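In Favor of the Clear Bag

2 min read

Most sports clubs store small equipment in opaque sacks. I think this is a mistake. A yellow plastic shuttlecock weighs very little, and a hand on the outside of a canvas sack will not find it.

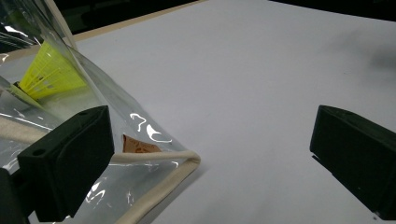
Transparent vinyl removes the search. It also creases and throws glare, and I accept both. The bound edge matters more than the film, as unbound seams tend to split first.

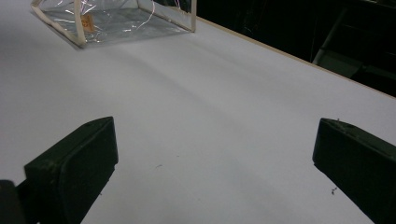

Pack on a bare, pale table. Anything left behind shows up at once, down to the crumbs. At Hokwood we had 40 bags on dark shelving and lost track of 7 in one April.

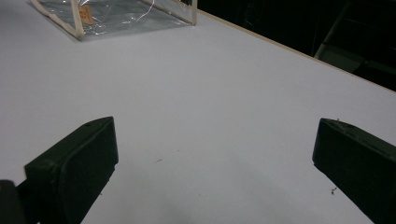

Wide openings are worth the extra material. A zippered neck saves space but slows every return, and slow returns end up on the floor. 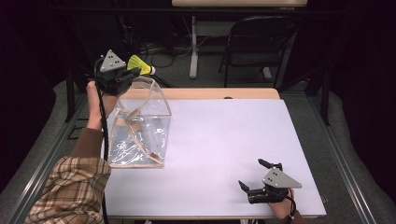

Yellow shuttlecock at the open top of a clear bag with beige trim.

Related
Shelf Depths at Citatia
Labels That Stay On
Net Storage, Part 17

Contact | © Hiltis Review | Back to top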